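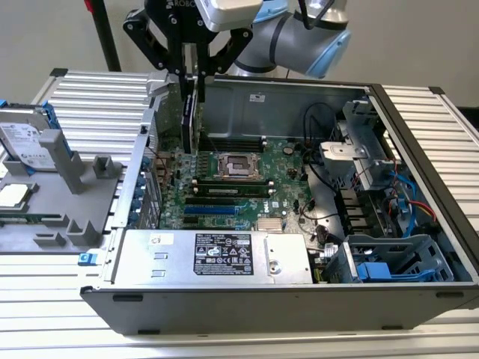 Workshop Gallery: Dell Tower

Widside takes in used office computers and gets them ready for a second home. Most of our towers this year came from Costmont, which closed its drafting office and passed on 12 workstations along with their keyboards and cables. 

Side panel off
We lay the towers on their sides for inside work. The board ends up facing the ceiling and the cards go in straight down, so there is less chance of a crooked fit.

No processor yet
The CPU socket stays empty until the board has been checked under a bright lamp. Bent pins are the usual reason a donated board goes to the parts shelf — we have 3 of those from this batch already.

Memory
Two green modules are in. Towers going to the Skov reading room get whatever matched pairs we have on hand, and anything left over goes in the labeled drawer.

Power supply
The original silver unit stays if it passes the load test. Please copy the label information onto the job sheet before the cables are tied back, as it is hard to read afterward.

Drives
Drives are wiped at intake and stored apart from the cases. Blue SATA cables are kept when the clips still hold.

Finished towers are logged in the Fonduvo inventory and stored on the back shelves until pickup. The next pickup is in August. Groups that would like to be on the list can write to Kirsten Lykkegaard at the front office, with the number of computers needed and what they will be used for. Monitors are handled separately.

Page last updated 4/23/18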